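Climside kitchen gets its baskets back

The community kitchen on Nekness Road in Climside is open again, and if you have missed the smell of soup drifting down toward the bus stop as much as we have, you will be glad to hear it. The building went up in 1930 as a seed store, and the back room had been closed since April while the old plaster was taken down and the walls were made smooth and painted white.

The money came from neighbors, who raised 3000 dollars through bake sales and a very long raffle, and from the hardware store Barros, which let the kitchen have its paint at cost. The vegetable baskets are out on the gray tabletop once more, and anyone who has a few extra things from the garden is welcome to drop them in.
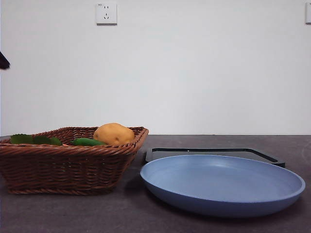 A potato and some greens in a wicker basket at the Climside kitchen.

Supper is served from 8 in the evening, a little later than before, so that people coming off the late shift at Helo can sit down with everyone else. There is no charge and no sign-up sheet. You come in, you find a chair, and somebody will most likely hand you a peeler before you have your coat off.

Plates were the other worry. A good many of the old ones had chipped over the years, and the kitchen put out a call for replacements in the spring, hoping for a few dozen.

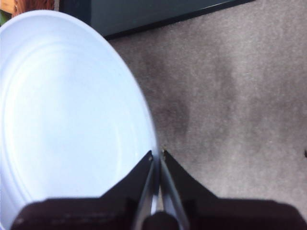
It ended up with 100 - plain ones, patterned ones, big ones that will hold a proper helping of stew - and has kindly asked that people stop bringing them now, as the cupboards are full. Vegetables are another matter, and potatoes and onions are wanted most. The side door is open for drop-offs every morning.

Comments (3)

gardengate
So happy about this! We have more cucumbers than we can eat, will bring a bag over.

oldmillroad
Is the side door the one by the bike rack or the one with the steps?

tess_b
By the bike rack. Mind the low shelf on your way in.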